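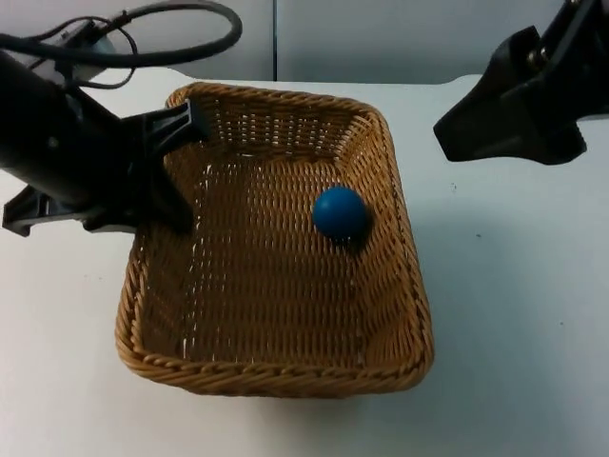
Section 4. Recording your first batch of examples

By now you've got both arms bolted down, homed and talking to the Prestance recorder. If you skipped Section 3, go back and do the joint check first. I'll wait! Everything in this section assumes the arms follow your hands without a lag you can feel.

The starter task is ball and basket. I like it for new operators because you can learn it in an afternoon and it still uses both arms: the left one minds the basket while the right one handles the ball. (You can swap sides if you're left-handed, but then swap them for the whole batch.)

4.1 Before you record

1. Wipe the tabletop and clear away tools, tape and coffee cups. Anything left lying around ends up in the examples.

2. Set the basket near the middle of the table with a long side toward you. Near the middle is good enough. I move mine a little between takes on purpose, so the policy doesn't learn one magic spot.

3. Loop the cables up and over the left arm and check that they stay clear of the basket through the whole reach.

4. Open the Sirnex panel, pick "New batch," and type a task name. Keep it short and plain, like "ball basket right." You'll be reading that name a lot.

5. Set the take length limit to 90 seconds. Most takes finish way before that, but a slow one shouldn't get chopped.

Note: Lighting matters more than I expected when I started. Pull the blinds if you get direct sun, and leave the room lights alone until the batch is done.

4.2 Recording a take

1. Bring both arms to the ready pose and press the left pedal. Wait for the beep before you move.

2. Bring the left gripper to the near end of its reach, then ease it over to the rim of the basket. Go gently. You want to steady the basket, and wicker will bend if you squeeze it hard.

3. Pick up the ball with the right gripper, carry it over the rim and let go low down. Dropping it from way up looks fun and gives you a lot of bounces you'll have to throw out.

4. Back the right arm away to its own side of the table, then release the left.

5. Press the left pedal again to stop. Mark the take Good, Bad or Unsure.

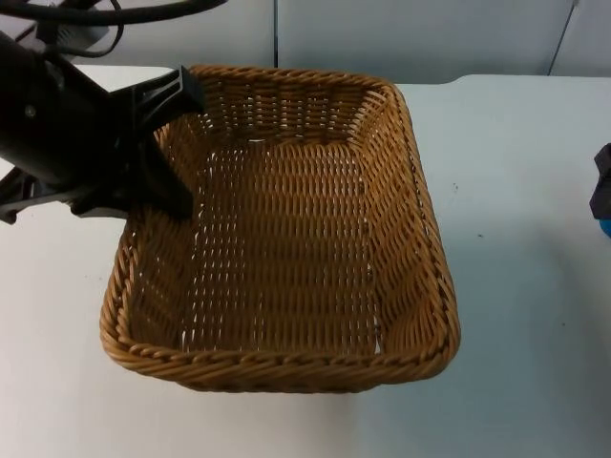 Reset the ball and the basket by hand between takes, with the pedals off. I also record the reverse task, ball out of the basket, as its own batch. Please don't mix the two under one name. I did that once with 239 takes and spent a very dull evening sorting them back out.

Caution: Keep your hands out of the basket while the arms are live. The grippers close faster than you'd think.

Caution: If an arm stalls against the rim, don't push through it. Hit the stop button, back off, and mark the take Bad.

4.3 How many is enough?

My first usable Drelitz model came from 217 good takes. Yours may want more if you vary the basket position a lot. Take a break when your hands get sloppy, because tired takes look tired when you play them back.

If the recorder shows error 899 when you stop a take, the disk couldn't keep up. Delete that take, close the preview window and try again. Moving your batches to another drive is covered in Section 5.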